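Reading a Well Log: Notes for Session Four

Introductory Petroleum Geology, November handout

Read these notes before the practical. They cover the three log tracks you will be given for the Marikar exercise, and the order in which to work through them. The mud log and the core description sheets are dealt with in session five, so leave those in the folder for now.

1. What a log is

A well log is a record of measurements made against depth. A tool is lowered to the bottom of the hole on a cable and pulled up slowly, and readings are taken on the way up. Some tools are built into the drill string instead and record while the hole is being drilled. For this course the difference matters very little, although you should check the header to see which kind you have. The Marikar logs are all cable logs.

Depth runs down the page. Our paper prints are at 1:200, so one centimetre on the page stands for two metres of hole. Check this with a ruler before you start. A photocopy that has been shrunk to fit the tray will give you wrong thicknesses all the way through, and every year at least one group hands in a reservoir that is too thin.

Depths are measured along the hole from a fixed point on the rig, usually the drill floor or the kelly bushing. The header gives the height of that point above sea level. To compare two wells you have to take this height off both, and if either hole is deviated you also need the true vertical depth. Marikar-1 and Marikar-2 are vertical. Clilard-1 is not, and we will come back to it.
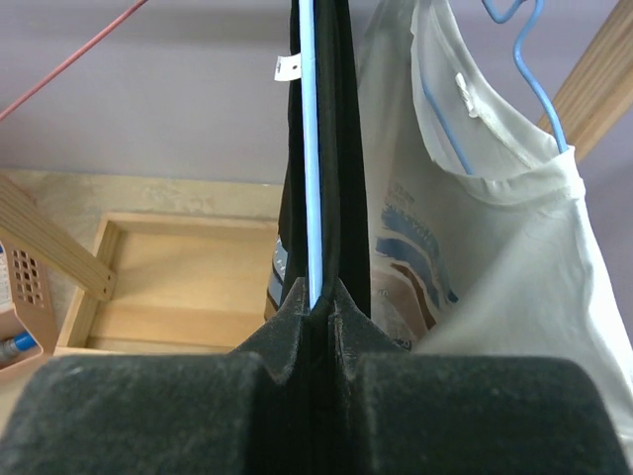

2. The gamma ray track

Start with the gamma ray, which is in the left-hand track. It measures natural radioactivity in the rock, which comes mainly from potassium, thorium and uranium. Clay minerals tend to carry more of these, so shale usually reads high and clean sandstone or limestone usually reads low.

Draw two vertical lines in pencil. The first goes through the typical low readings and is called the clean line. The second goes through the typical high readings and is called the shale line. Use the general level of the curve for both and ignore single spikes. The volume of shale at any depth can then be estimated from where the curve sits between the two lines:

Shale index = (reading – clean line) / (shale line – clean line)

Worked reading, Marikar-1: the clean line is at 20 API units and the shale line is at 120. At a depth where the curve reads 50, the index is (50 – 20) / (120 – 20), or 0.30. Treat this as an upper figure. There are corrections that bring it down for older and younger rocks, and these are on the formula sheet.

Some sandstones read high without containing much clay. The Nirel Sandstone has a good deal of potassium feldspar in its lower part, and there the gamma ray will tell you it is shalier than it is. If the gamma ray and the density–neutron pair disagree, write a note in the margin and carry on. Do not rub out either one.

3. The resistivity track

Resistivity is in the middle track and is plotted on a logarithmic scale. Take care when reading between the grid lines, as halfway across the space between 1 and 10 is a little over 3, and students often write down 5.

Rock grains hardly conduct at all. Salt water conducts well, and oil and gas do not. A porous rock full of salt water therefore has low resistivity, and the same rock with oil or gas in it will be higher. A rock with hardly any pore space will also be high, whatever is in it. This is the most common mistake in the exam. A high reading alone is not evidence of hydrocarbons.

There are normally three curves, reading to different distances from the hole. The shallow one is affected by mud filtrate that has been pushed into the rock during drilling. The deep one is the nearest to the undisturbed rock, and it is the one to use in your calculations. Where the three curves separate, filtrate has probably got into the formation, so the rock must let fluid through to some degree. Where they lie on top of each other there may be no invasion, or the filtrate and the formation water may be alike.

4. Density and neutron

These two are plotted together in the right-hand track. Density is in grams per cubic centimetre and neutron is in porosity units. The scales are chosen so that the curves should overlie in clean limestone filled with water. Note that the neutron scale runs backwards, with high porosity on the left.

In water-filled sandstone the curves separate a little, with density to the left of neutron. In shale they separate the other way, often by a good deal. In gas the density falls and the neutron reading also falls, so the curves cross over and stand well apart. Oil has a much weaker effect and is often hard to tell from water on this pair alone.

Porosity from density is worked out as follows:

Porosity = (grain density – log density) / (grain density – fluid density)

For the Nirel Sandstone use 2.65 for the grains and 1.00 for the fluid. A log density of 2.32 gives 0.33 / 1.65, or 0.20. Write it as a fraction in the calculation and as a percentage (20%) in the table.

Look at the caliper before trusting any density reading. The density tool has to press against the wall of the hole. Where the wall has washed out, it reads mud as well as rock and the porosity comes out too high. Shade washed-out intervals lightly in pencil – they are not to be used for averages. 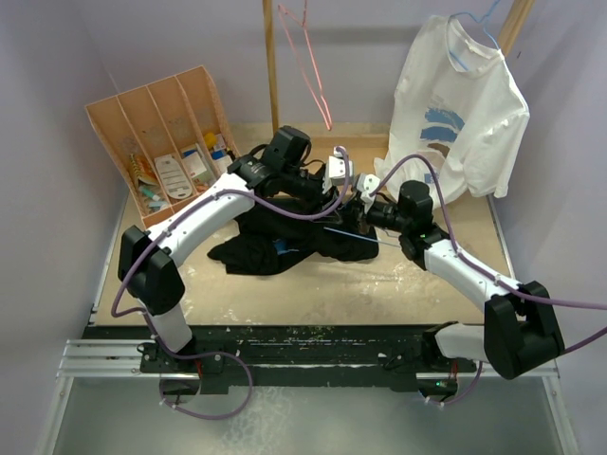
5. Order of work for the practical

Work down the Marikar-1 log from the top of the Luvari Shale to the base of the Nirel Sandstone. Do each step for the whole interval before starting the next.

Read the header and write down the mud type, the bit size, the reference height and the bottom-hole temperature.

Mark washed-out intervals from the caliper.

Draw the clean and shale lines on the gamma ray and pick the bed boundaries. A boundary goes halfway up the slope of the curve.

Name the rock type in each bed, using density and neutron as a check.

Calculate porosity for every sandstone bed thicker than two metres.

Look at the deep resistivity in the porous beds only. Find the lowest values first. These are likely to be your water-bearing sands, and the rest should be compared with them.

Mark any fluid contact you think you can see, and say which curves you used.

The gross sandstone interval in Marikar-1 is 109 metres. Your net figure will be smaller, as it leaves out the shale breaks and any bed with an index above the cut-off. Groups will not all get the same net figure, and this is fine as long as the cut-offs are written down.

6. Carrying a marker between wells

For the second half of the practical, lay Marikar-2 beside Marikar-1 and look for the same shapes. The thin high-gamma bed near the base of the Luvari Shale is the best marker. It is present in both wells and looks nearly the same in each. Do not try to match individual sands first. Sands thin out and stop, and two that look alike may have nothing to do with each other.

Hang both logs on the marker so that it forms a straight line across the page, then join the other tops. Use a broken line wherever you are unsure. If a top in one well has no match in the other, leave it unjoined and put a question mark.

Clilard-1 is for those who finish early. It was drilled at an angle, so beds look thicker on it than they are. The conversion table is stapled to the back of the print. Convert the tops to true vertical depth and then take off the reference height.

7. To hand in

One marked-up print per group, one completed table and a half-page of notes. The print should show your pencil lines, including the ones you changed your mind about. The notes should say where the gas–water contact is in Marikar-1, if you think there is one, and how far you trust it. The word limit for the written report in session six is 1,000 words, not counting tables. The practical itself is marked out of 50.

Bring a ruler, a sharp pencil, a rubber and a calculator. Tracing paper will be on the side bench.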